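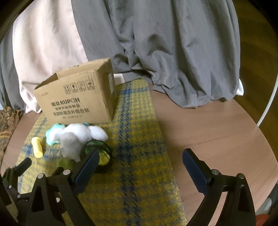
By Kirsty Forsyth
Posted 2021-04-01 | Cellar & Storage

Spring Cellar Check, With My Notes

I run through this list twice a year at Cludwood, where we keep the wine for our tasting club under the old dairy. A few of you asked for a copy after the last tasting, so I've typed it up with my scribbles left in. Change whatever doesn't fit your own place (a closet under the stairs counts as a cellar in my book!).

STAIRS AND FLOOR

Handrail tight at top and bottom: OK
Top bracket was wobbly in the fall. Two longer screws sorted it.

Stair treads sound, nothing stored on them: FAIL, fixed same day
A mixed case was sitting on the third step and it was mine. I've moved it and I'm a little ashamed.

Floor dry, drain clear: OK
Pour a jug of water down and watch it go.

Light works from both switches: OK
The bottom switch is slow to come on. I'm going to get it looked at before the May tasting.

RACKS

Wall fixings tight: OK
The big Stevau rack holds 200 bottles when it's full, and that's a lot of weight to have coming at you. I go around every fixing by hand and give it a proper tug.

No bowed or cracked shelves: WATCH
Second shelf up on the left has a slight dip. I took the magnums off it and put them on the floor rack, and I'll measure it again next time.

Heavy bottles low, light ones high: OK
Sparkling goes at the bottom, always. If one of those lets go I'd much prefer it was down by my boots.

Labels readable without pulling the bottle out: NO
Hopeless in the Lemaire section. I tied neck tags on 26 bottles and then ran out of string, so that's half done.

BOTTLES

Corks level with the lip: OK
Run a thumb over each capsule. A pushed cork usually means the bottle got too warm at some point, so drink that one soon.

Signs of leaking: 2 FOUND
Both reds, both sticky around the neck. I stood them upright and wrote them down for the next supper.

Fill levels in older bottles: OK
Flashlight behind the neck, pen and paper in the other hand, flashlight in teeth. There must be a better way!

AIR AND TEMPERATURE

Thermometer reading in range: OK
We're at the cool end, just how I like it.

Vents open, no nests: OK
Cleared a wad of leaves from the outside grille.

Moldy smell: SLIGHT
Only in the back corner, behind the empties. Those need to go to recycling anyway.
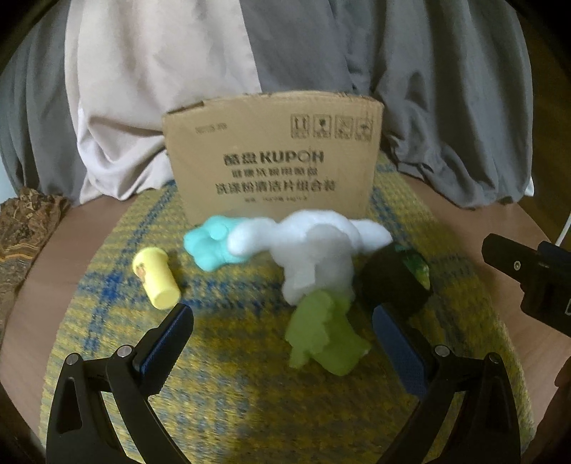
Cardboard box with handling symbols, on a yellow, grey and blue woven mat.

GLASSWARE AND OPENERS

Chips on rims: 1 FAIL
I check against a window with clean, dry hands. Anything chipped goes out, even if it's your favorite.

Corkscrews: OK
Wiped the worms and worked the hinges. One is getting blunt, and a blunt one makes you push harder, and that's how you end up with a cut hand.

First aid kit stocked: NO
Down to three Band-Aids and no gauze. Bought more.

STILL TO DO

String for the neck tags
Bottom light switch
Take the empties out
Measure the dipped shelf again in May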